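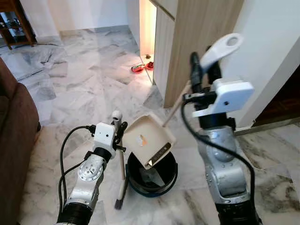 Pylyp Pavliuk wrote in to say that I'm measuring the wrong thing, and that closing force tells you next to nothing once the object has a handle longer than your forearm. What matters, according to him, is how much the thing rotates in the fingers when the far end touches something. Well, Pylyp, I spent two evenings on it and you were right, and now I have to redo half of my notes!

So, the sweep-up test. Up to now I'd been comparing fingers on the table with blocks, mugs and a bag of rice, and everything looked pretty much fine with everything. A brush and dustpan are a whole different animal. Both have long thin wooden handles, both have their weight way out at the end, and you need both arms at once, one to hold the brush out of the way and the other to get the pan over the bucket and tip it. The tipping is the part I love. The pan has to go really steep before flat bits will let go of the plastic, and all that time the handle wants to roll.

I tried two sets of fingers. The first were the Brandari ones I've had since May, straight, with a hard ribbed face. The second were the Stelmakh fingers, softer on the inside and a little wider. Same arms, same Clendinex controller, same speed settings, and I didn't touch the calibration in between (I wanted to, very badly).

With the Brandari set I got the pan over the bucket every time, but the handle had turned in the grip on 8 runs out of 10. Sometimes only a few degrees, and sometimes enough that the pan arrived sideways and everything went on the tile. I tried closing harder. It helped a bit on the way up and did nothing at all during the tip, just as Pylyp said it would.

The Stelmakh fingers were lovely. The handle sat where I put it, and I could knock the lip of the pan on the bucket rim and still have a good hold afterwards. Two runs went wrong, both when I'd grabbed too close to the end of the handle, so I'm calling those mine. The one thing I don't like is that they're slow to let go. The rubber clings to bare wood and you have to open, wait a beat, then back off, or the handle comes along with you.

For the brush I couldn't tell them apart. It mostly hangs there pointing down and gravity does the work. Sweeping may be another story, and I haven't done that properly yet, only a couple of sloppy passes late at night.

A word on cables, because two people asked. Leave more slack at the wrist than looks sensible. My first loop was tidy and short and it tugged at the connector as soon as the wrist turned for the tip. The loops I run now look untidy and they work great.

I logged all of it through Kidatia this time, 2080 lines for the whole session, and the grip slip shows up beautifully as a little step in the finger current. I had no idea it would be that clear! If I can catch that step live, the arm could stop and squeeze before the pan goes over, and then maybe the Brandari fingers get a second chance.

Next up is wrapping the handle in bicycle tape and running the same thing again with both sets. Pylyp thinks the tape will beat any finger I can buy. I've got a roll of it on the desk already.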